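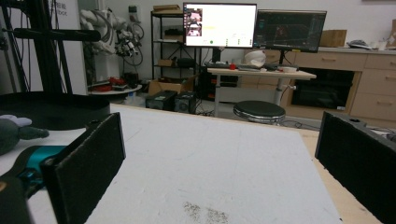
Figure 2.1 Grey soft toy and a round black tray.

Chapter 2: Do We Really Root for the Hero?

Most film guides will tell you that viewers "identify" with the main character. It is a handy word, and it is rarely tested. Before you use it in an essay, ask what you would accept as proof.

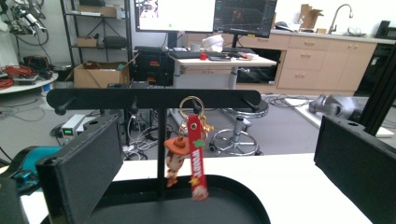 Identification is often claimed on the strength of ticket sales, or of the goods sold afterwards. Take a key ring with WOODY in white letters on a red strap, and a yellow star lower down. It may tell us that a name is known. Whether its buyer ever felt what a character feels – fear, envy, shame – is another matter, and the key ring is silent on it.
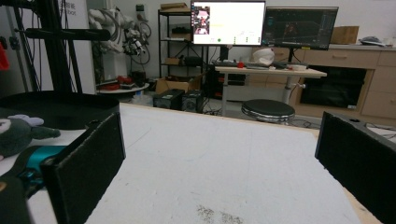
By the editors of the Riller Film Reader
April 7, 2018

We use one film throughout this chapter, the comedy Grovo. The Skustitz survey asked 150 people, on leaving the cinema, whom they had sided with, and 60 named the landlord, who is meant to be the villain. The makers called this a mistake in the questions. Perhaps it was. Read the opening scene in the Erraji edition of the script first, then write 500 words on whose side it takes. Leave out the word "relatable" – we will come to that in the next section.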